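Print this page | E-mail this section
Shares: 38 | Comments: 2

Stamstead Robotics Club – Tlapale Hand Gripper Guide
Section 4: Setting up for the table-service task
Revised June 2024 by Cristian Cusi

The Grirnent kit sheet promises that a new member can record good demonstrations in one session. Don't plan on it. Most first sessions are thrown out, and so were ours.

1. Clear the table and wipe it down. Put out the tray, cup, saucer and spoon, and nothing else.

2. Check both fingers on each gripper. Scuffs on the outer faces don't matter. A loose pad does.

3. Squeeze and release each gripper a few times. The fingers should open fully and close without sticking.

4. Start a Dokance session and enter both operators' names. The software will say "Calibration good." Treat that as a suggestion – we have seen it with a finger mounted backward.

NOTE: The club's goal is 2,000 clips by August. The last batch had some 700, and a pile of those were near copies of each other. Change the angle of the tray between takes.

5. Agree on who holds the spoon and who works the tray. Say it out loud before recording.

6. Bring the open fingers in over the tray and pause before closing them. Keep the cup and saucer in view the whole time.

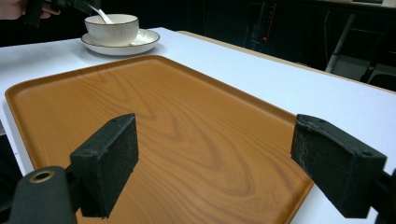

Fig. 4-1. Fingers open over the tray; second gripper on the spoon.

CAUTION: Don't squeeze hard on the cup. The kit sheet calls the grip "gentle on all tableware," and we haven't found a reason to believe it.

7. Finish the move, let go, and back both grippers away before you stop recording. Clips that end with a grip still closed get rejected.

8. Watch the clip at full speed. The green check mark in Dokance only means the file saved. If you can't tell what the operators were trying to do, delete it and go back to step 5.

E-mail this section | Print this page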